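Notes, slot 4: "Do we need another Fludow?"

Start with the trailer numbers. 397 comments when I checked, nearly all of them begging for the old grappling hook. Pause for the laugh, if it comes.

Fludow came out on a handheld, had 31 levels, and ended. Drukwood is the revival, and Tormod Westerberg's studio says it has 116. I don't believe more rooms make a better platformer. Ask who in the room finished the first one. Then ask who finished it twice.

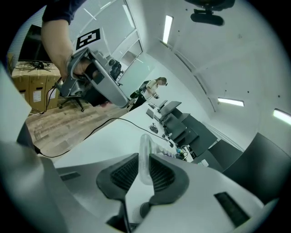
Second problem: the map. The original made you remember where the locked doors were. The Drukwood demo puts a marker on every one. Teresa Głowacki told me it can be turned off. Fine, but the levels were plainly built with it on. I got lost twice in 27 minutes once I hid it.

Be fair here. The jump feels good and the music is better than it needs to be. (Skip the Tzanetos comparison if short on time.)

The release is set for February. I'd wait for reviews. Questions, then hand over to Kjell.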